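Llevo años ayudando a gente de mi entorno a buscar trabajo y, con todo el cariño, cada vez entiendo menos los formularios de las empresas. En julio me senté con Sneha Grewal a rellenar el de Trorkel, un puesto de montaje y reparación de ordenadores, y salimos de allí con dolor de cabeza y el café frío. Primero te piden el currículum en un archivo, y luego (¡esto me puede!) te hacen copiarlo entero a mano, casilla por casilla, con sus fechas y sus jefes de entonces. 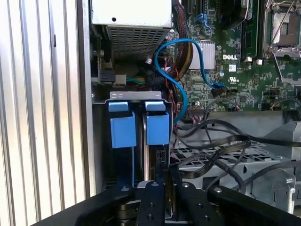 Maximiliano Pacheco opina que exagero, que las casillas sirven para comparar a todos con la misma vara y que un currículum bonito engaña mucho. Algo de razón tiene, y se la doy con gusto. Pero una vara que tarda dos horas en medirte deja fuera a quien cuida de su madre o solo tiene el móvil para escribir.

En Kekerbridge, según me contaron, recibieron 1.685 solicitudes para cuatro plazas. Me pregunto quién las leyó, y sobre todo quién contestó, porque Arsen Kostiuk mandó la suya y todavía mira el correo antes de acostarse.

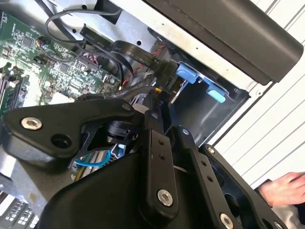
Interior de un ordenador abierto.

Yo pediría bien poco: el sueldo en el anuncio, un formulario que quepa en una pantalla y una respuesta, aunque sea un no de dos líneas. Un no se agradece más de lo que creen en las oficinas, de verdad, porque te deja pasar página y

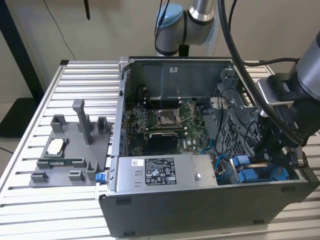 volver a empezar con la cabeza despejada. A Sneha le he dicho que lo intente también en Shakya, donde al menos te coge el teléfono una persona, y que me avise cuando quiera, que yo pongo otra vez el café.

Artículos relacionados
Cómo preparar una entrevista por teléfono
La carta de presentación, ¿sigue haciendo falta?
Volver al oficio después de una pausa larga
Istska: opiniones sobre el portal de empleo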